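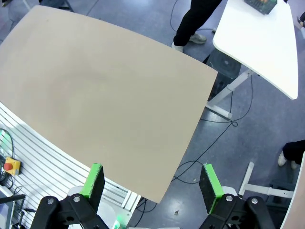 Kernside wrote back that the tan sheet will keep its bow unless it is stored flat with weight on it, and that standing it on edge over a weekend is enough to bring the curve back.

Thursday, 2 pm. Moved the Kernside stock off the wall rack. It goes flat on the bottom shelf now, 8 sheets to a stack, scrap board on top. Measured one before stacking: 11 mm bow corner to corner. Will check again after 18 hours.

Still to do: get the cables off the floor by the white table. Ask Vurnum for the price of a second rack.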